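Search the archive Enter keyword or author Go

Subject: Re: Missed evening doses in the Ondavham tablet study
Date: August 25, 2025

Dear Chelsea, dear all,

Thank you for the clear summary. I read it twice and then went back to our own numbers from the Rurnby clinic. I put my answers under your points.

Chelsea Treloar wrote:
> We have now finished the first look at the pill counts from
> Ondavham. Of 159 people who started, 40 missed five or more
> evening doses in the first month. The morning doses were
> almost never missed. Blood pressure at the second visit was
> higher in the group that missed more, as one would expect, but
> the difference is small and I would not build anything on it.
>
> My questions to the list:
> 1. Should we move everybody to one morning dose in November?
> 2. Has anybody compared pill counts with what people say
> themselves?

On the first question, I would be careful. If we move everybody at the same time, we will not know later if a change in the pressure comes from the better habit or from the hour of the dose. In Rurnby we had this problem two years ago. We changed the hour and the tablet supplier in the same month, and after that the data before and after could not be compared. I still have to explain it each time I show the curve.

My proposal is to move half of the people by random order, and keep the other half on two doses until the next visit. It is more work for the pharmacy, I know. Holroyd has the list of codes and told me it can be prepared in 15 working days if we decide soon. The protocol needs a small change and the ethics office must see it, also when the total amount per day stays the same. And the patients must get a new page of information, with large letters please. The old one was printed very small, and several people in our clinic asked the nurse to read it to them.

On the second question, yes, we compared. People said they missed fewer doses than the count showed. I do not think they were lying. A person who takes a tablet each day for years does not remember one evening from another. Also the count is not perfect, because some put tablets in a weekly box and bring back only the bottle. In our first round we counted those tablets as swallowed. Please ask Ondavham how they handle the weekly boxes before you use the number 40 in the report. We now write "box at home: yes / no" on the visit form, and it takes the nurse no time.

One more thing about the second visit. Was the pressure measured at the same hour for all? In your table the column for the hour is there but I see many empty cells.

The Gokar phone reminder was used by few of our older patients, so I cannot tell you much about it.

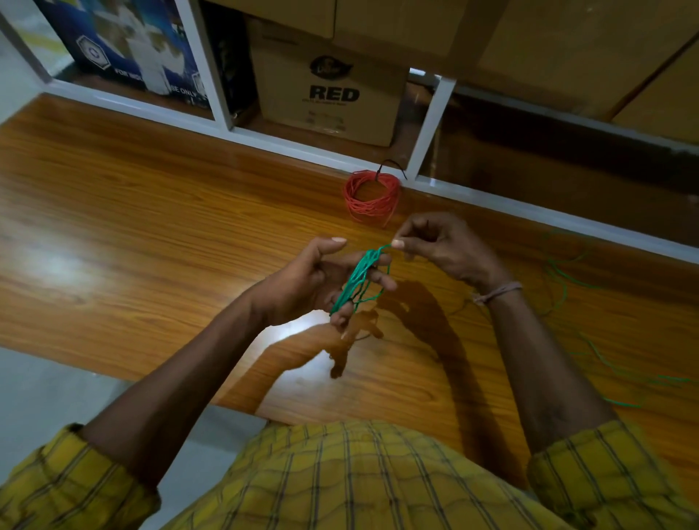
For the evening dose I believe more in simple reminders that belong to the person's own day - the tablets beside the toothbrush, or a mark on the kitchen calendar. My grandmother tied a thread on her wrist when there was something she must not forget, and it looked much like the thin pinkish one on the right wrist in the picture, just below the hand. I would not write it in a protocol, but I would let the nurse ask each patient what they already use at home, and note the answer in the free text field. If you send me the form from Ondavham, I can add the question and return it to the list.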